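Why Do We See Colors?

Tullenton Children's Museum – Learning Pages
For readers ages 6 to 10

Color is part of almost everything people do. We use it to choose ripe fruit, to cross the street safely and to find our own coat on a crowded hook. Color begins with light, and light must reach your eyes before you can see any color at all.

Sunlight looks white, but it is a mixture of many colors. When sunlight passes through drops of rain, the colors spread apart and a rainbow appears. A piece of glass called a prism can do the same thing on a sunny windowsill.

When light lands on an object, some of it is soaked up and some of it bounces off. Scientists say that the light is absorbed or reflected. A ripe lemon absorbs most of the blue light that reaches it and reflects much of the rest, and your eyes and brain call the result yellow.

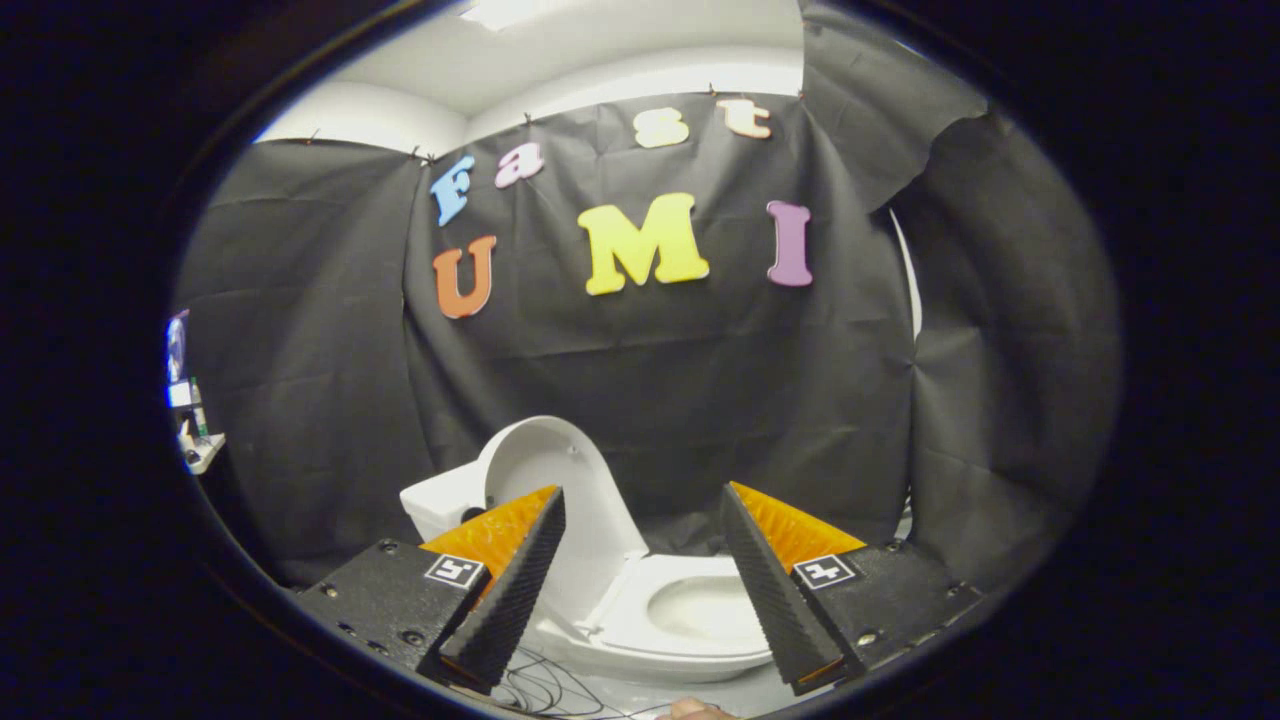
Black objects absorb nearly all of the light that falls on them. White objects reflect nearly all of it. This is why a black shirt feels warmer than a white shirt on a bright day in June – the light it absorbs turns into heat.

Pale colors, such as pink and peach, reflect a good deal of every kind of light, with a little more of some kinds than others. Artists make them by mixing a strong color with white paint.

At the back of each eye are tiny parts called cones. Most people have three kinds of cones, and each kind responds best to different light. The cones send signals to the brain, which compares them and decides what color you are seeing. Some people have cones that work differently, and they may find it hard to tell red from green. This is called color blindness.

Try It Yourself

You will need 2 sheets of paper, one black and one white, and a sunny window. Lay the sheets side by side in the sunlight and wait 10 minutes. Touch each sheet with your hand. Which one feels warmer?

Words to Know

Absorb: to soak up
Reflect: to bounce back
Prism: a clear, shaped piece of glass that spreads light into colors

Page last reviewed 20 March 2018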